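Kiscombe Robotics Club
@kiscomberobotics
Oct 23, 2020

Thread on where the kitchen task has got to this term. Mostly notes for the other teams in the Juson Challenge, plus anyone in the club who missed the last two meetings.

2/ Setup for new readers. We run everything in simulation. One simulated arm, a set of furnished kitchens, a task list supplied by the organizers. Our stack is a student codebase called Gatham, currently 43 source files, of which perhaps a third should be deleted.

3/ The scored tasks this round are all appliance tasks. Open a door, close a door, turn a knob to a setting, press a button. No pouring, no cutting. Scoring is binary per episode. A door left ajar past tolerance is a fail, same as never touching it.

4/ We collected 722 demonstrations by teleoperation between eight students. After filtering for timeouts, dropped connections and episodes where the operator gave up, 203 were left. That ratio is bad and it is our fault. More on that at 9/.

5/ Current work is on close-range views. Policy performance is fine at a distance and falls apart inside the last stretch of approach, where the image is mostly flat panels with very little texture to hold on to.

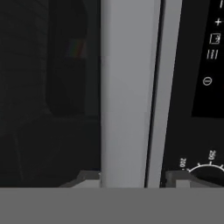

Close-range view, appliance controls at right. Dial markings 200 and 250 legible, lower half of the dial hidden.

6/ Partial dials are a known problem for us. The knob estimator fits a circle to the tick marks and reads angle from the fit. With a full ring it is stable. With only an upper arc the centre drifts along the vertical axis and the angle estimate goes with it.

7/ Two fixes tried. First: constrain the radius using the known appliance model. Works, but it is cheating for unseen kitchens, so it's out. Second: carry the last good fit forward and only update when enough of the arc is visible. Less elegant, kept.

8/ Side effect of the second fix is that the estimator now needs a good view before approach. We added a short pause at standoff distance. It costs time per episode. The time limit is generous enough that we don't care yet.

9/ On the 722 to 203 problem. Most of the loss was operators starting to record before the arm was in its home pose. The filter throws those out, correctly. The recorder now refuses to start until joint angles are within tolerance. It should have done that from day one.

10/ Second largest loss was operator disagreement about what "closed" means. Three of us released the handle early and let the door settle. The others pushed until contact force rose. Both succeed in sim. Mixed together they train a policy that hesitates at the handle. We have standardized on pushing.

11/ Fridge tasks next. Door handles are the part we thought would be easy. Long vertical bars are easy to reach and hard to grasp at a consistent height, and the height decides how much the wrist has to rotate as the door swings.

12/ Horizontal drawer handles are the reverse. Pull direction is a straight line, so the trajectory is trivial. The trouble is base placement: too close and the elbow folds up, too far and the drawer never reaches full extension.
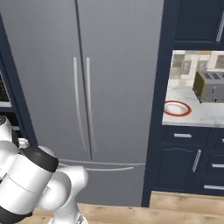

Is it better to place the base first and plan the arm second, or to solve both together?
For a student team, place the base first. Joint optimization gave us slightly better reach and solve times we could not live with. We sample base poses on a coarse grid, discard any that can't reach both the start and end of the handle path, and take the best of what is left.

13/ Grid details, for those who asked. 100 candidate poses per appliance, fixed seed, cached per kitchen. Cache is invalidated if the furniture layout hash changes. It was not invalidated for about a week in September. Any result we posted in that week should be ignored.

14/ The reachability check uses inverse kinematics with joint limits tightened by a few degrees at each end. Without the margin, the planner likes solutions that sit exactly on a limit, and the controller then stalls there.

15/ Self-collision is checked only at waypoints. Yes, this misses things between waypoints. Waypoint spacing was halved on drawer tasks to compensate. A proper swept check is on the list, assigned, not started.

16/ Cameras. We train with a wrist view and a side view. Dropping the side view hurts drawer tasks badly and knob tasks hardly at all. Dropping the wrist view does the opposite. We had hoped to get away with one and halve the storage.

17/ Storage, while I'm at it. The club drive filled up twice. Raw episodes are now compressed after filtering and the rejects are kept as joint logs only, no video. If you want video of a reject, replay it from the log. Replay is deterministic on the lab machines. It is not deterministic on laptops and we have stopped trying to find out why.

18/ Logging format changed in the same commit. Old field "door_state" was a boolean. New field "door_angle" is in radians from closed. The conversion script is in the tools folder. Run it once. Running it twice will not raise an error and will ruin the file.

19/ Library note. Path smoothing is now handled by Jireš, our replacement for the spline code in Gatham. It's smaller, it has tests, and it respects velocity limits at the endpoints. The old module stays in the repo until the December submission and then goes.

20/ Known regressions since the switch: jerk at the start of knob turns, only when the previous segment is very short. Workaround is to merge any segment under the minimum duration into its neighbour. The proper fix needs a change to the segment class.

21/ Not going to post success rates in this thread. The evaluation split was touched during debugging and any figure from it would be flattering. A fresh split will be generated and locked before the next round of training.

22/ For club members: the task sheet is updated. Open items are the swept collision check, the segment class, and re-recording fridge door demonstrations with the new recorder. Sign up for a recording slot before you come in. One operator per machine.

23/ For other teams: if your knob angle is off by a constant on some appliances and correct on others, check whether zero is defined at the pointer or at the first tick. We lost two meetings to that.

24/ Code for the base sampler will be public after the December submission. The recorder patch can be shared now, reply and we'll send it. It assumes a seven-joint arm and our pose file layout, so expect to edit both.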